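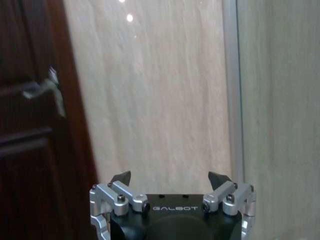
Last modified: Saturday, 16:24

Ticket 2196 – Handle detector picks up ceiling light reflections
Component: Fuviden perception node
Site: Runstead
Assignee: Asger Lykkegaard
Status: open, workaround in place

With the jaws open and nothing held, the wrist camera view contains the door on the left and a glossy, streaked wall in the middle. The detector returns 2 handle candidates. One is on the lever. The other is on the bright glare near the top of the wall, and it scores higher.

The planner (Magagula) takes the top score and requests an approach to the wall. The request is rejected by the reach check, retried 4 times, then the task aborts with code 24.

Tried so far:
Lower exposure – glare candidate still returned.
Restart of the node – no change.
Gripper mask reloaded – no change, fingertips are masked correctly.

The lever has a pale, crumpled covering over part of it, so its outline is irregular. The handle model was trained on bare levers only.

Workaround: candidates outside the door region are dropped before scoring. Set door_only to true in the Punasus launch file.

Still to do: add covered levers to the training set, and stop the planner retrying a goal that fails the reach check.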